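4. Safety rules for the shared bench

Our group wrote its own bench rules in January, after Kasun Pathirana pointed out that the course handout covered only the arm and left out the people around it. Saskia Lockyer tested the draft over 30 sessions.
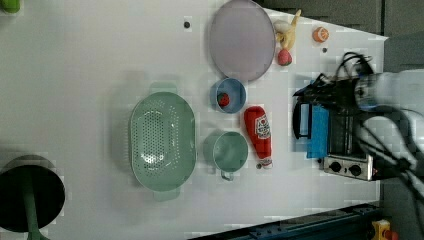 The first rule is that one person stays within reach of the stop button whenever the arm has power. Nobody puts a hand over the table to fix an object until the arm is paused — even for a piece of play food. Cables get checked before each session and again on Friday. We logged 227 runs, and 199 followed every rule.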